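Student Project Report: Unit Growth and Sales per Unit at Four Restaurant Chains
Jae-hoon Son
Food Service Management, second-year project

1. Purpose

The project compares how four restaurant chains have grown and whether new units sell as much as the older ones. The chains are Mokex (fried chicken), Jovomholm (bakery cafes), Min (noodles) and Brukevden (burgers). I picked them because all four publish a unit count and total sales. Figures are year-end, and franchised units are counted together with company-owned ones.
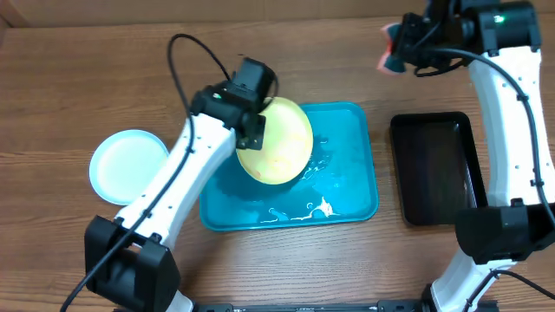 2. Method

I divided each chain's sales by its average number of units over the year. A unit that opened in May would otherwise count as a full year of trading. Kiosks were left out when the chain listed them separately, which only Mokex and Min did. Sales in other currencies were converted at the average rate for the year.

3. Results

Mokex is the largest of the four, with 500 units. Its total sales went up, but sales per unit went down slightly. Most of its openings were in smaller towns.

Brukevden has 70 units, nearly all franchised. Sales per unit were flat. Its annual statement says menu prices were raised twice, so the number of orders per unit probably fell.

Jovomholm grew from 23 units to 31 and had the best sales per unit. It closes on Sunday in most locations, and I did not adjust for that.

Min closed more units than it opened. Sales per unit rose, which I put down to weak locations dropping out of the average.

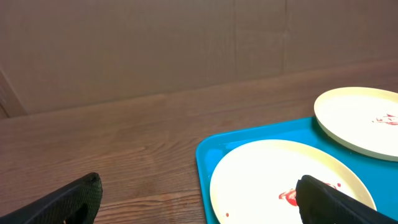

Figure 2. Wooden tabletop and beige wall panel.

4. Limits of the data

Mokex reports sales at the register, while Brukevden includes delivery fees. I could not separate the fees, so Brukevden's result is a little high compared with the others. Two years of data is also too short to show a trend for Jovomholm. A third year should be added before the ranking is used for anything else.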